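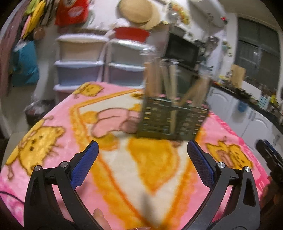

Introduction to Textile Care and Storage
Handout 3: Pile fabrics
Gidgate Evening School, September 12, 2020

1. What is pile

A pile fabric has a flat ground and extra yarns which stand up from it. When the loops stay closed we get terry, as in a bath towel. When they are cut we get velvet or plush. Many soft blankets are knitted from polyester, and the surface is brushed afterwards to make it full.

Please remember the difference between pile and nap. Pile is made with additional yarn. Nap is raised from the yarn which is already in the cloth, for example in flannel. In everyday speech people mix these words, but in the homework I ask you to keep them separate.

2. Direction

Move your palm over the fabric in one direction and then back. One way feels smooth, the other way feels a little rough and the color looks darker. Mark the smooth direction on the back with chalk before you cut anything. Two pieces cut in opposite directions will look like two different shades — this mistake is seen only after sewing.

3. Washing

Read the label first. For polyester plush without a label we use:
- cool water, gentle program
- half of the usual detergent
- no fabric softener
- low spin
- drying flat or over two lines, away from the heater

Do not iron the face. If the pile is crushed, hold steam above it and brush lightly when it is almost dry.

4. Weight

Weight is given in grams per square meter. Our sample called Gerlow is 446. To find it yourself, cut a square of 10 by 10 cm, weigh it in grams and multiply by 100. Small kitchen scales are not exact enough, so use the one in the classroom.

5. Homework for October

Find one pile fabric at home. Write down the fiber, the type (loop, cut or brushed) and the pile direction. Bring the Gerlow sample back, with its card.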